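**Equipment planning report, sorting cell project (draft 2)**
Team: Dinesh Chacko, Ankit Rathore, Muthu Salian
15 March 2021

Goal is to plan the buy for a second produce sorting station at the Plimodcombe site. Same job as the first one, so two arms over a black surface, vegetables and fruit into bins. Budget is tight. Most of this report is what to buy, what to skip, what to borrow.

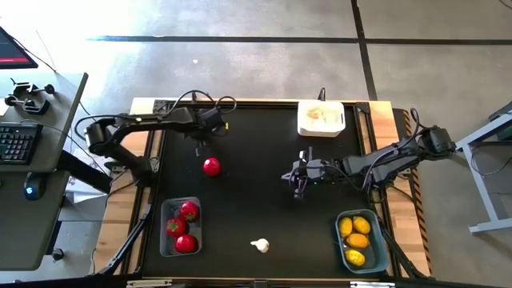
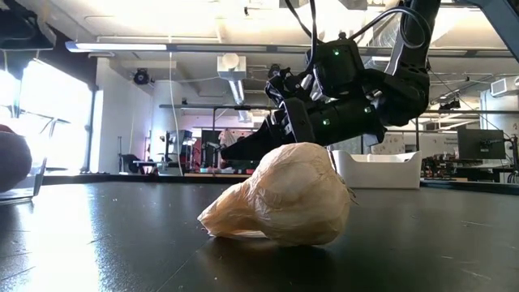
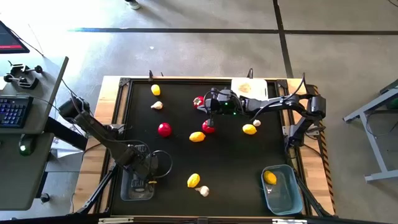
Garlic on the dark work surface in all three.

**How much money is there for the second station, not counting the arms?**

$774. The arms come out of the department's own equipment line and were signed for separately, so everything below is table, surface, grippers, bins, cables, and lights.

## Where the money goes

- table frame, wood and rail: $215
- gripper fingers plus spares: $500
- leftover: $59 for bins, tape, clips, produce

Fingers are most of it. We argued about this for a whole meeting. Ankit wanted to print them in the shop and put the money into a better table. Muthu says printed ones flex too much on anything with a smooth skin, and the spares from the shop took forever last term. We went with bought ones from Lostar. Quote is attached at the back, good through August.

Bins are cheap but they matter. Want clear or light colored ones so the contents are easy to see against black. Rounded corners are a pain for the fingers, straight walls would be better, but the straight ones at the restaurant supply place only come in cases and we dont need a case.

## Things we forgot in draft 1

Cables. Draft 1 had zero dollars for cable. Each arm needs slack to move and we were going to run out by the second joint. Krishnamoorthy Venkataraman (lab supervisor) caught it and let us have the leftover reel from the Thevar project, so still zero dollars but now on purpose.

Floor space too. Station plus desk plus room to walk behind. Measured the Plimodcombe room and it fits if the storage shelf goes out in the hall. Need permission in writing.

Produce. Garlic keeps, lemons keep ok, tomatoes do not. Planning to buy tomatoes the morning of and the rest once every 3 weeks. Teodoro asked why not plastic fruit. Tried it, weight is wrong and the skin is wrong, garlic especially. Keep real.

## Skip for now

- second monitor for the desk
- ceiling lights. Windows plus what is there will do, revisit if glare is bad on the black surface
- casters for the table. Nice but it has to be bolted down anyway

## Order of buying

1. Gripper fingers. Longest wait so first.
2. Frame parts, once the room is approved.
3. Bins and tape, last, any hardware store.

Dinesh places the orders, Muthu checks boxes against the list when they arive. Keep packing slips!! Last time we lost one and Teodoro Rosales in purchasing would not pay it back.

## Risks

If the Lostar price goes up we have $59 and thats it. Backup is the Pimdale set, cheaper, blunter tips, probably fine for lemons and bad for a garlic neck. Havent tested them. Ankit will ask for a loaner pair before we commit.

Also no money for a repair. If a finger snaps after the spares are gone we wait for next term.

## Still open

- written ok for the shelf
- does shipping count against our number or the departments
- who pays for produce after the first month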